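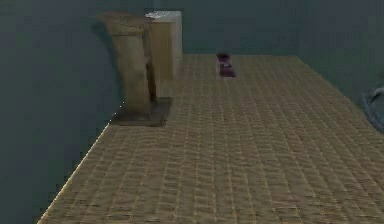
Figure 2. Rendered tabletop with a fine pattern of staggered cells. The cells look smaller and denser toward the far edge.

9 min read

4. Judging the size of a weave from a screen

4.1. Background to the task

A person who buys table linen in a shop can touch it, fold a corner and hold it near the window. A person who buys the same linen from an online catalog has a few pictures and a text with the fiber, the weight and the washing temperature. In the first part of the Pinel project we interviewed buyers from the Grosberg area about goods they had sent back. Color was the most common reason, as expected. The second reason was more difficult to name for the buyers themselves. They said that the cloth was "rougher than I thought", "too rustic" or, in the opposite case, "like a handkerchief". When we asked further, most of these complaints concerned the size of the weave, that is, how large the single cells of the pattern are when the cloth lies on the table at home.

The catalog texts do not help much with this question. Of the sellers whose pages we read, only Tadden gives the number of threads for all its table linen, and the buyers we spoke with did not know how to use such a number. One of them believed that a higher count means a thicker cloth. The size of the weave is therefore taken from the picture almost alone, and it is this judgment that the present section is concerned with.

There are in principle several sources of information in a picture of a patterned surface. If the surface is seen from directly above, the size of the cell in the picture depends on the real size and on the distance, and without some known object next to the cloth these two cannot be separated. If the surface is seen at an angle, the cells become smaller with the distance (as in Figure 2), and this change tells the viewer about the slant of the surface. It does not, by itself, tell the real size of the cell. A coarse cloth on a very large table and a fine cloth on a small one can give the same picture. In practice the viewer knows how large a table usually is, so the visible edge of the table may serve as a kind of ruler. We wanted to know if buyers use it in this way.

4.2. Participants

We recruited 22 adults through a notice in the public library in Grosberg and through the mailing list of a sewing course. All had bought some home textile online in the year before the test. We did not exclude persons with glasses, but we asked them to wear the glasses they normally use at the computer. Two of the participants had worked in the textile trade earlier in life. We kept them in the sample, and we come back to them below, as their answers differed from the others in one respect.

The participants received a set of kitchen towels from the Abdelaziz workshop for their time. They were told that the study was about catalog pictures. The word "weave" was not used before the end of the session, and nothing was said about the real purpose.

4.3. Cloths and pictures

The cloths were supplied by the Abdelaziz workshop, which weaves linen and cotton on hand looms and was willing to make short lengths for us. We asked for one plain color, a natural undyed linen, because in the interviews the color had been mixed up with roughness by many buyers. A darker cloth was usually called the rougher one. The lengths differed only in the size of the weave, going in even steps from very fine to very coarse. We measured each length at both ends and in the middle after washing, and took the mean. One length had shrunk unevenly and was woven again.

The catalog pictures of these cloths were of three types. In the first type the cloth was seen from above and filled the whole picture. In the second type the cloth lay on a table and was seen at an angle, and no edge of the table was visible. In the third type the angle was the same but one edge could be seen. No plates, glasses or other objects of known size were placed on the cloth in any of the three types. We are aware that sellers nearly always place such objects. The reason for leaving them out was that a plate gives the size so directly that the effect of the edge would have been hidden.

All pictures were prepared in the same format and with the same sharpness. The question of sharpness took us longer than we had planned. Many catalogs compress their pictures strongly so that the page loads faster, and fine patterns suffer from this first. The threads run together, and straight rows may look a little wavy. In a small trial in May we found that people call a blurred weave finer than the same weave in a sharp picture. For the main test we therefore used only light compression. The effect of strong compression is treated in Section 5.

4.4. Procedure

Each participant sat at a table in a quiet room of the library, at a fixed distance from the screen. A picture was shown, and the participant marked on a line how coarse the cloth would feel. The line went from 0 ("very fine") to 100 ("very coarse"). Then the participant chose, from a board with real cloth pieces, the one piece that matched the picture best. The board was hidden under a cover while the picture was on the screen, so that direct comparison by eye was not possible. It was allowed to touch the pieces.

The pictures came in a random order, with a pause in the middle. There was no time limit. Most participants answered quickly in the beginning and became slower when they understood that some cloths were very similar to each other. We did not give feedback on the answers. After the last picture we asked an open question: "What did you look at when you decided?" The answers were written down by hand and later sorted into groups by both authors independently.

After removing trials in which the participant had opened the cover too early, or had marked the line twice, we had 3,216 answers for the analysis. The removed trials were not concentrated in one type of picture.

4.5. Results

The marks on the line and the choices from the board agreed well with each other in general. A participant who marked a picture as coarse also chose a coarse piece. In the following we speak mainly of the choices from the board, as these can be compared with the real cloth.

For pictures seen from above, the participants could put the cloths in the correct order but they were often wrong on the level. Nearly all of them chose pieces that were coarser than the real cloth. This is easy to understand if one assumes that they took the picture as a view from a normal sitting distance, while in fact it was made closer. The error was larger for fine cloths than for coarse ones. With the finest cloth, only a few choices fell on the right piece.

For pictures at an angle without an edge, the error was smaller, but the spread between persons was larger. Some participants chose the right piece almost each time. Others made the opposite error and chose pieces which were too fine. When we looked at their answers to the open question, we saw that the second group had mentioned the upper part of the picture, where the cells are small. The first group more often said that they looked at the part nearest to them.

When an edge of the table was visible, the error became smaller again and the spread between persons was reduced. The improvement was moderate. It was clear for the coarse and middle cloths, and weak for the finest cloth. We had expected a stronger effect. Only a few participants mentioned the edge when they were asked what they had looked at, so it seems that most of them used it without noticing, or did not find it worth saying.

The two participants with experience in the textile trade did not choose better than the others in the pictures from above. At an angle they were more exact, with and without the edge. Both said that they had tried to follow one thread with the eyes for as long as possible. From such a small number we do not want to draw any conclusion, but the strategy is interesting and could be tested with a larger group.

4.6. Discussion of the task

The first point is practical. The close picture from above is the type that sellers use most often to show the weave, and in our test it was the type which misled the participants most. We do not suggest to remove it, since it shows well the character of the yarn and small irregularities that many buyers like. It should however be given together with a second picture at an angle, in which the border of the table is included. This costs the seller very little. Tadden already shows such a pair for its napkins, though not for its tablecloths.

The second point concerns the words. The line we used had the ends "very fine" and "very coarse", and some participants understood this as a question of quality. One said at the end that she did not like to call a hand-woven cloth coarse because it sounded unfriendly to the weaver. It is possible that such politeness made the marks on the line somewhat lower. The choices from the board should not be affected, and for this reason we give them more weight.

There are also limits which come from the material. We used one fiber and one color. A patterned cloth with stripes or checks gives another kind of ruler to the viewer, and it may be that the buyer then pays no attention to the weave at all. Further, linen becomes softer with use, and a buyer who sends it back after one day has not met the cloth as it will be after ten washes. In the interviews several persons who had kept a cloth they first found too rough reported that they liked it later. Our test can say nothing on this, because the pieces on the board had all been washed once only.

Finally, the participants knew that no money was at risk. Somebody who buys a tablecloth for a wedding will perhaps look longer, or ask the seller for a sample. Sending samples is still common at the Abdelaziz workshop, which reports very few returns, but it is slow and for larger sellers it is hardly possible. In the next section we ask whether a printed strip in real size, added to the parcel of an earlier order, could take over a part of this role.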